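# Teaching by hand (well, by glove)

I've been bursting to write up my first proper month on the Lubis project, and December is quiet enough in Mestholm that I've finally got the time. Short version: I show a robot how to do bathroom chores, and I love it!

When I started I assumed we'd be grabbing the arms and dragging them through the motions. We did that for a bit, and it's a great way to learn how heavy a robot elbow is, but the demonstrations came out stiff and slow. So now we wear gloves with a VR controller strapped to the back of each hand, and the controllers pass along where our hands are going. Your fingers stay free, you can feel what you're holding, and after a few goes you move almost like you would at home – almost.

The current task is toothpaste and toothbrush. Pick up the tube, get the cap off, pick up the brush, squeeze a bit on, put everything back down. Every run starts with palms flat on the table and fingers spread, and you hold that for a slow breath before you reach for anything. I skipped that pause on my first morning and had to redo the lot.

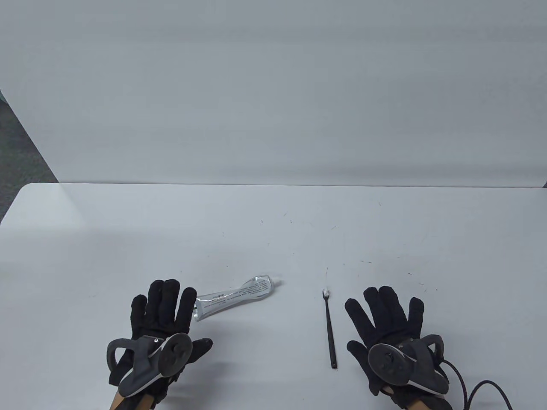

The tube is my favourite part because it never behaves the same way twice. A full one rolls, a half-used one sags, and a crumpled one will sit at whatever angle it fancies. Caps are the real villain. In gloves, a tiny screw cap takes all my concentration, and I've dropped it more times than I'd like to admit (9 in a single session is my personal worst).

We've got 409 demonstrations saved so far, and I can do up to 200 short ones in a good week if my wrists hold out. The folks over at Otmont reckon variety matters more than tidiness, so I've stopped trying to make every run look perfect. If I fumble and recover, the fumble stays in. I find that really cheering!

Next up is Sirneck, our name for the folding task: six face washers in a stack, corners matched. I've been practising on my own laundry at home, and my linen cupboard has never looked so good.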